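Section 4. Folding T-shirts on the covered table

This section of the Hesuno garment handling guide applies to short-sleeved knit shirts in adult sizes. For long sleeves and hooded tops, see Section 5. Shirts must be clean and fully dry before folding.

4.1 Preparing the table

1. Pull the black cover smooth from the middle toward the edges. Small wrinkles are acceptable, but a thick ridge under the shirt will show up as a crease.
2. Wipe the cover with a dry cloth. Do not use spray polish — it leaves marks on light colors.
3. If you are using the Dritow cover, code 100, place the glossy side up. Cover code 101 can be used either way.

4.2 Laying out the shirt

1. Place the shirt with the collar toward the far edge of the table and the hem toward you.
2. Take hold of the hem and pull lightly until the body is flat.
3. Spread both sleeves out to the sides.
4. Smooth the fabric with an open hand, working from the collar down.

Note: A sleeve may hang over the edge of the table at this stage. Bring it back onto the cover before you make the first fold.

4.3 Folding

1. Fold one side of the body toward the center line.
2. Lay the sleeve back over the folded side. It should rest flat, without a twist at the shoulder.
3. Repeat on the other side.
4. Take the two upper corners and straighten the shirt.
5. Bring the hem up to the collar and press down lightly.

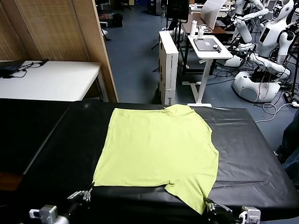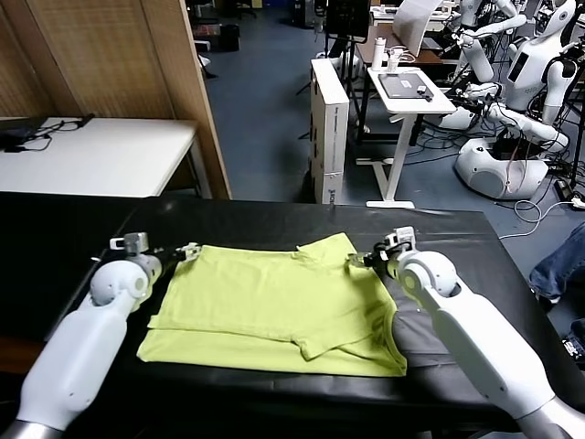
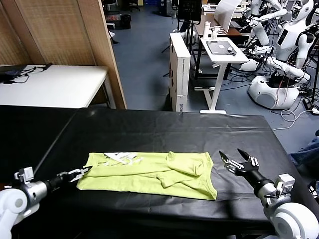
Figure 4-1. Light green T-shirt on the covered table: spread flat (first picture) and with a sleeve folded in (second and third pictures).

Caution: Do not press hard on printed areas. Some prints stick to themselves when folded face to face and can peel when the shirt is opened.

Caution: Do not slide a folded shirt across the cover. The layers shift and the sleeve works loose. Lift it with both hands underneath.

4.4 Correcting a bad fold

If the sleeve makes a thick lump, open that side only, flatten the sleeve and fold it again. If the hem is crooked, open the shirt completely and go back to 4.2. Wrinkles along the middle can usually be smoothed out by hand before the last fold.

Folded shirts go into an Allance tray, size 2000, collar end first. Close the lid only when the stack sits below the rim.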